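1/ Depuis la rentrée, on me vend partout le « meuble à vie ». Garantie longue, bois massif, « transmissible à vos enfants ». J'ai passé mes soirées de décembre à lire les petites lignes. Fil.

2/ Point de départ : la brochure Dekker. Le mot « durable » y revient à toutes les pages. Le mot « charnière », jamais. Or, chez moi, c'est par là que les meubles finissent.

3/ J'écris donc à leur service client pour demander combien de temps ils garantissent la disponibilité des pièces. Réponse : « nos collections sont pensées pour durer ». Merci. Je repose la question. Même phrase, signature différente.

4/ Chez Pasine, c'est plus franc. Garantie sur la structure, quincaillerie exclue. Si la porte ne ferme plus, la structure se porte très bien, félicitations. Le kit de remplacement coûte 44 euros, port non compris, et il est « momentanément indisponible ». J'ai regardé trois fois dans le mois.

5/ Et puis il y a le bois. « Massif » veut dire quoi, exactement ? Sur une des fiches que j'ai lues, la façade est en massif, et pour les côtés et le fond il faut descendre tout en bas, dans une rubrique « composition » repliée par défaut.

6/ Les teintes, parlons-en. Miel, ambre, chêne doré, blond naturel… Ça décrit une couleur. Ça ne dit rien de l'essence, ni de l'épaisseur, ni de ce qui tient les assemblages. Un meuble en bois couleur miel, ça rassure tout le monde, moi le premier.
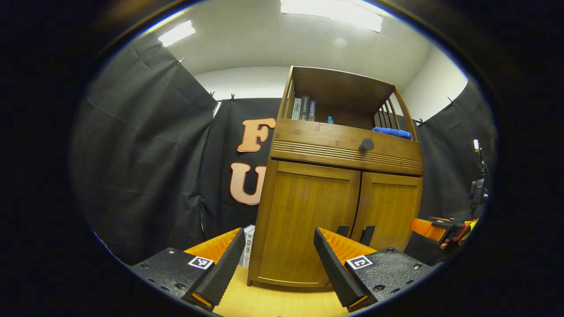
7/ L'argument du prix, maintenant. Une armoire à 324 euros « amortie sur une vie » contre une d'occasion à 175. Le calcul de Dekker suppose que la première dure toujours et que la seconde lâche tout de suite. Aucune source. J'ai demandé, vous devinez la suite.

8/ Thijs Verhoeven, qui retape des meubles depuis plus longtemps que je n'en achète, me répond que je suis injuste : selon lui, le neuf d'entrée de gamme a progressé, surtout les glissières de tiroir. Je le note. Je voudrais quand même voir l'état des glissières après deux déménagements.

9/ On me parle aussi du label Pokard. J'ai lu le référentiel en entier. Il évalue l'emballage, le transport et les colles. C'est utile, les colles. Mais la réparabilité tient dans un paragraphe et c'est le fabricant qui se note lui-même.

10/ Kipchumba Mwakalinga me demande en commentaire si Cemach fait mieux. Un peu : les vues éclatées sont en ligne et les vis sont à un format courant. En revanche, impossible de commander un panneau seul. Si un côté gonfle, on rachète le tout.

11/ Ce que je regarde désormais avant de payer : le dos du meuble, les trous de taquets, la référence des charnières. Si le vendeur ne sait pas me donner la référence, je repars. Oui, je suis pénible en magasin.

12/ Et non, je ne dis pas que tout est mauvais ni que « c'était mieux avant ». Le buffet de ma grand-mère pesait un âne mort et ses tiroirs coinçaient dès qu'il pleuvait. On l'a gardé parce que personne ne voulait le descendre.

13/ Si quelqu'un a réussi à faire jouer une garantie longue sur une armoire – une vraie, avec pièce reçue et posée –, je prends le témoignage. Pour l'instant j'ai surtout des captures d'écran de tickets fermés.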